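Pirncombe Manipulation Group – Project Meeting

Minutes, 3rd February

Present: bimanual task team, data team, evaluation lead, two from Kouris (remote)
Apologies: Proretti liaison

1. Minutes of the last meeting

Accepted with one correction. Under item 4, "success rate" should read "grasp success rate". Task success was not reported in that table.

2. Bagging task – status of demonstrations

The data team reported 458 accepted demonstrations of the produce bagging task. The target for the first training set remains 2,000. Episodes are accepted only if both arms return to their rest pose and no item is left outside the basket or the bag.

The evaluation lead asked whether episodes with a regrasp are being kept. They are, and they carry a flag in the metadata. It was agreed to leave them in for training and to report results with and without them.

There was a long discussion of the start state. The task team had been filling the basket in much the same order each time, so that long items ended up on top. The policy may be learning the order and not the objects. From now on the basket is refilled from a shuffled list before every episode. The list is to be saved with the episode.

3. Clear bag and depth

Depth readings on the transparent film are still poor. Kouris presented a comparison of two inputs, color only and color plus depth, using the same training episodes. Color only did better at placing items in the bag. Color plus depth did better at picking from the basket. Kouris put the difference down to missing depth values on the film, which the current filter fills with values from whatever is behind it.

Options discussed:
– mask depth inside the bag region and keep it elsewhere
– drop depth for this task
– change to an opaque bag for a control run

The first was preferred. The third will be done as well, as a short run, since it needs no code changes. The second is held back until both are in.

4. Evaluation protocol

Each checkpoint is to be tested on 24 trials, with start states drawn in advance and shared by all checkpoints. A trial ends at the time limit, on task success, or when the operator stops the arms. Operator stops count as failures and the cause is written down.

Partial credit was raised again. Agreed to score 3 stages separately: item grasped, item inside the bag, bag still upright after release. The headline number stays full task success.

The Brorninia baseline will be rerun under this protocol. The older figures for it came from a different table covering and should no longer be quoted next to ours.

5. Background variation

The patterned table covering stays for the current set. Kouris asked for a plain one in part of the evaluation – agreed, but as a separate table in the report, so that the main result is not mixed with a change of background.

6. Actions

Data team: shuffled refill list in use before the next recording session.
Kouris: masked depth filter, with a note on how the region is chosen.
Task team: opaque bag control run.
Evaluation lead: fixed start states, score sheet, Brorninia rerun.

7. Any other business

Cable slack on the arms to be checked at the start of each session and entered in the log. Next meeting in late February, after the control run.

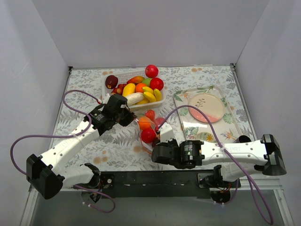
Drafts of the score sheet should go to the evaluation lead ahead of that meeting. Corrections to these minutes go to the data team.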